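Shared workshop publishes build notes for a hand-held gripper, and asks people not to expect too much

NODAU, August 13, 2022. The Nodau shared workshop today put out the drawings, parts list and build notes for Plerneo, a gripper you hold in your hand and use to record how a task is done, so that a robot arm might later copy it. The notes are free. The workshop would like to be clear from the start that the last part of that sentence is still a hope.

Members have heard plenty of promises about home robots that fold the laundry by Christmas. Plerneo does not fold laundry. A person folds laundry while holding it, more slowly than usual, and a computer keeps a record.

"I joined to find out how much of this was hot air," said Vinzenz Grabner, who wrote most of the build notes. "Some of it is. The finger mechanism is good, and I would build that part again. The software took up most of July and I still don't trust it after a restart."

The parts for one pair of grippers came to 504 dollars, not counting the computer, the spoiled prints or anybody's evenings. The notes list 13 known faults. Four have fixes. The others are written up as they stand, including a drift in the tracking that gets worse the longer a session runs – a fault the workshop has seen described elsewhere as "minor."

Recording needs floor space, a lot of cable and a fair amount of patience.

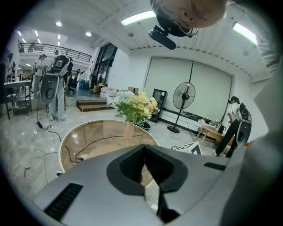
Grippers in use among the cables and the flowers.

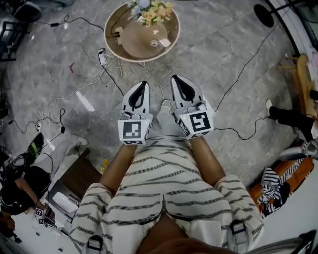
Hertta Lindqvist thinks the workshop is being too hard on itself. In her view 200 clean recordings of one dull chore would be worth more than any demonstration video, and a fault list that long mostly shows that people were paying attention. She would also have started with a single gripper, and has told the group so more than once.

Grabner does not disagree about the single gripper. The two-handed version went ahead on a vote, and the notes include both layouts for anyone who wants the simpler one.

An arm to play the recordings back is the next job. The group has looked at the Duvo kit and at a used Huet arm, and has bought neither. No date has been set. Until an arm repeats a recorded task with nobody standing next to it ready to hit the switch, the workshop will go on calling Plerneo a recording tool and would ask others to do the same.

Paper copies of the build notes are at the front desk. Corrections are welcome, above all from people who have built a pair and found fault number 14.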